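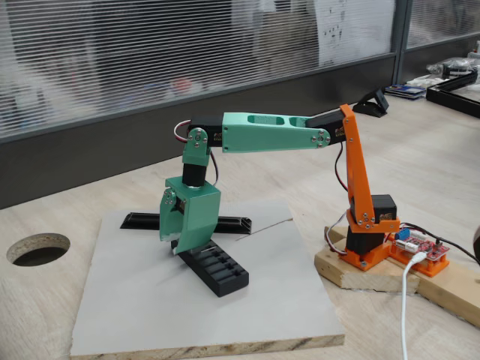
Mint green and orange, on the tabletop.

The ferry to Kistis left at half past six, and the woman who ran the post office was on it with two sacks and a parcel the size of a chair.

She had been over to Suvbridge for her mother's eyes. The appointment had lasted twenty-five minutes and the waiting had lasted most of the day. Her mother was staying on with a cousin until the drops were finished, so she had the crossing to herself. She sat inside by the heater with her boots off and her feet on one of the sacks. It was February and the windows ran with water on both sides.

The parcel was addressed to the house at the top of the island, where no one had lived for three years. She had noticed that when she signed for it. The name on the label was only Voß, written by hand with the foreign letter done carefully, and she knew the name because it was painted on the gatepost. He had been a retired piano tuner. There was one piano on Kistis, in the school, and he had tuned it every spring and refused payment, and every spring the school had sent him a cake. Then he had gone into hospital on the mainland and had not come back.

A boy from the fish plant sat down opposite and looked at the parcel.

"What's in it?"

"I don't open them," she said.

"It could be anything."

"It's usually curtains."

He ate a pasty and fell asleep. The boat went round the light and began to roll. She held the parcel steady with one hand.

By the time they tied up it was dark. She got the sacks into the van and then the parcel, which had to go in sideways with the seat pushed forward. The rule was that undeliverable items went back after thirty days. She could have put it on the shelf in the back room and filled in the form in the morning. She drove up the hill.

There was a light on in the kitchen of the Voß house. She sat in the van with the engine running and looked at it for a while. Then she turned the engine off, carried the parcel to the step and knocked.

The woman who came to the door was about seventy and had a coat on over a dressing gown.

"You've brought it tonight," she said. "I thought it would be tomorrow."

"I was on the boat with it."

"Come in. It's no warmer, but come in."

The kitchen smelled of paraffin and damp plaster. There was a camp bed against the wall, made up neatly. The woman cut the string with a bread knife and folded back the cardboard. Inside was a piano stool, the round sort that winds up and down, with a worn leather seat.

"He left it at my flat," she said. "I'm his sister. We didn't speak for a long time, and it stood in my hall the whole of that time with the telephone on it."

"Are you staying here?"

"Until it's sold. Longer, if it doesn't sell." She spun the seat and it went round with a dry squeak. "I was going to ask you something. Is there still a piano at the school?"

"There is. It's not been tuned."

"I can't tune it. I can't play either. But they might want something to sit on."

The postmistress said the teacher used a dining chair with two hymn books on it. The sister nodded as if this was more or less what she had expected. She made tea on the ring, and they drank it standing up, because the only other thing to sit on was the bed, and neither of them liked to use the stool.

"What do I owe you for bringing it up?"

"Nothing. It's paid for."

"It said to be collected. On the slip."

"It's on my way," the postmistress said. She lived next to the harbour, and from the window you could see her roof a long way down.

In the morning she rang the school before the children came in. The teacher said yes, of course, and asked what sort of cake the sister liked. The postmistress said she didn't know, she would have to ask, and at dinner time she shut the counter and took the van up again.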